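Ticket 3271
Queue: Robot cell, Mostport site
Subject: Towel demo stalls after the lift, need it working for the open day
Status: Closed (fixed, with one leftover)
Opened: June 21, 2018

Entry 1

Hi all, opening this one myself because I'm the person who has to stand next to the thing and talk while it runs. The open day is a little over a week out and the towel folding demo is stalling about every third go. It grabs the towel, it lifts the towel, and then it just stays there with its arm up until I hit resume on the pendant. No error on the screen and no beep. The log says "waiting for corner" and keeps saying it until the timeout, which somebody set to 80 seconds. That's a very long time to make small talk with a family from Hasthorpe, let me tell you.

What I know so far:

Software is the current Odska release, nothing custom apart from our own motion file.
Speed is turned down to the visitor setting.
It did not do this at the spring demo. Same motion file then, older release.
Power cycling helps for a run or two and then it's back.

I ran it over and over after lunch with the lights the way we'll have them on the day. Log is attached to the ticket.

Entry 2

Somebody asked in the queue whether it's dropping the towel. No, it isn't. The grip is fine, I've pulled on it (with the cell paused, before anyone writes to me). The pinch on the corner is good and the lift is smooth. It's the step after that where it sits down and thinks.
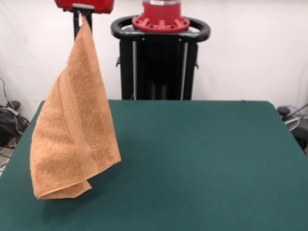

My best guess is the corner search. After the lift, the program looks for the lowest free corner and sends the gripper to it, and if it can't find a corner it's happy with, it looks again. And again. The way the cloth hangs from one corner in a long triangle, you'd think the low point would be easy, but the bottom edge curls back on itself and makes a rolled hem just over the table. So there's no clean point down there for it to find, at least to my eye. I tried the same run with one of the flat cotton dish towels from the kitchen and it went straight through, time after time. Put the terry one back, and it stalled on the second lift. I don't want to use the dish towels on the day, they're ugly and they're so light that any draft moves them, and the doors will be open.

Things I tried this afternoon, in order:

Reset the camera exposure to default. No change.
Wiped the lens. No change, though it did need it.
Ran the corner calibration again with the printed card. Slightly better? Three good lifts in a row and then a stall, so I wouldn't bet on it.
Pulled the confidence threshold down from the default. Now it doesn't stall, but it grabs the hem in the middle, and the fold comes out looking like a burrito. Put it back.

Question for whoever looks after the Frimpong plug-in: did the corner finder change between the spring release and this one? I couldn't find anything in the notes, but the notes are two lines long.

Entry 3

Thanks for the quick answer! For anyone reading along, the reply from the plug-in side was yes, it changed. The old version would take the lowest point of the cloth and be done with it. The new one wants to see two edges meeting before it calls something a corner. Makes sense for napkins and pillowcases. Not so great for a fluffy towel that won't hang flat.

They suggested two things. One is a setting called "settle and nudge" that gives the cloth a little shake after the lift so the curl can drop out. The other is a fallback, where if no corner turns up within a set time the robot lays the towel back down, bunches it up, and picks again somewhere else. I like the fallback a lot because something is always moving. Visitors will watch a robot mess up and try again for ages. What they won't watch is a robot standing still. At the spring demo the biggest laugh of the morning came when it missed a pick and went back for it, and the kids started cheering it on.

Turned both on. The nudge is set to the gentlest level, since the next one up flung the towel half off the table.

Entry 4

Okay, the nudge works! I'd say the curl comes out most of the time now, and the search finishes fast. Then I found a new problem, because of course I did. When the fallback kicks in, the re-pick goes for the towel too low down. It presses into the pile and closes on nothing, or on one thin layer that slides away. Twice it got the mat along with the towel, and I had to stop it.

I went back and forth with support on this for most of a morning. They wanted the cloth thickness value from our file, and I had to admit I didn't know we had one. We do. It was set for the dish towels! Somebody (quite possibly me) must have changed it in the spring when we were trying things out. So on the first pick the towel is spread out and the wrong number doesn't hurt much, but on a re-pick it's all heaped up and the arm heads for a height that's well down inside the heap.
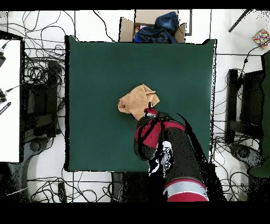 New thickness value went in after that, and I ran only re-picks for a good long while, dropping the towel by hand in a different heap each time. I did them all on the big green mat, from the worst kind of start I could think of, the cloth bunched up in soft folds and the gripper coming in at the side of the heap. With the old value that side approach was the one that failed the most. With the new one I got good picks all through, apart from one where I'd tucked the towel into such a tight ball that I couldn't have found an edge either. I also dropped the press force one step. Support said that was optional, but I like how it looks now, a bit less like it's punching the laundry.

Please note for the record that the thickness value lives in the motion file and NOT in the cell settings. If you load the spring file you will get the dish towel number back. I've renamed the spring file so it's harder to load by mistake.

Entry 5

Full rehearsal done, with two people from the front office playing visitors and asking every question they could think of. Ran it for a bit over an hour. No stalls. The fallback kicked in a few times and each time it sorted itself out, and our pretend visitors said they thought it was part of the show. Fine by me.

Some small stuff that came out of the rehearsal, putting it down so it doesn't get lost:

The timeout is now 10 seconds. If it gets that far, the fallback starts.
The pendant has to stay on my side of the table. I had to reach past a guest to get to it, and that isn't going to work with a crowd.
Cables need to be taped down or tucked back anywhere people might wander. I'll do this the night before.
Could we please have a sign saying what the robot is doing? People kept asking me if it was "doing the washing." I can say "it's learning to fold" only so many times in a day.
The start-up chime is too loud in that room. I turned it down, and if you want it back it's under Sound in the cell settings.

We're expecting some 100 visitors over the day, in small groups, so call it a lot of towels.

Entry 6

Open day was yesterday and I'm still a bit hoarse. It went really well! One proper stall all day, right after the lunch break, and a resume from the pendant cleared it. I've attached the log for that run. It looks to me like the camera had drifted off its exposure setting while the cell was idle, but I'm guessing, so if someone who reads these logs for a living wants to tell me I'm wrong, please do.

The re-picks were everyone's favorite, just like in the spring. One little girl asked if it gets tired of doing the same towel, and then wanted to know if it could do socks. I told her to come back in August, so now I suppose we need to look into socks.

Two guests asked why it goes so slowly. I explained the visitor speed and they seemed happy with that, but it might be worth adding a line to the sign.

Entry 7

Closing this. Summary of the changes for whoever gets the next demo:

Settle and nudge: on, gentlest level.
Fallback re-pick: on, starts after 10 seconds.
Cloth thickness: set for the terry towel, saved in the motion file.
Press force: down one step.
Confidence threshold: default, leave it alone.

Leftover item is the stall after lunch. I've opened a separate ticket for it and linked it to this one. If you see the same thing after the cell has been sitting idle, add your log over there and not here, please.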